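Ticket: left and right hand grippers drifting apart in the log
Project: Jolow (home build)
Opened: 17/10/2021
Status: open, workaround in place

Problem. Two hand-held grippers, one recording each. Jaw width from the right one lags the left when I play them back together. Starts fine, gets worse. By the end of a long take the gap is 176 ms. Same on every run since I moved to the Tusine logger.

Tried so far
- swapped the cables over. No change, fault stays with the right unit
- new card in the right one. No change
- rolled the Daza firmware back to the March build. Slightly better?? might be imagining it
- took the jaws out and greased the slides. Nicer to squeeze, did nothing for the lag

So not mechanical. Thinking it's the clocks. Each unit stamps its own samples and they only get set at power-on, nothing pulls them back in line afterwards.

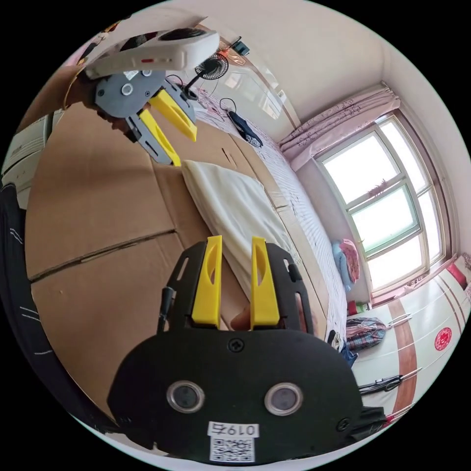
Test for that: both units on, close both sets of jaws hard at the start, do the job, close them hard again at the end. Gives 2 spikes per file to line up. Start spikes match to the sample. End ones dont. Gap grows in a straight line with time, which looks like clock drift to me.

Workaround — stretch the right file between the two spikes before merging. Script is in the Lotadholm folder, run it AFTER the trim or it picks the wrong spike. Handles files up to 1,000 samples ok, falls over on bigger ones, havent looked why.

Still to do
- resync off the left unit every so often instead of just at teh start
- fix script for long files
- put the firmware back to current and retest

Leaving this open till the resync is in.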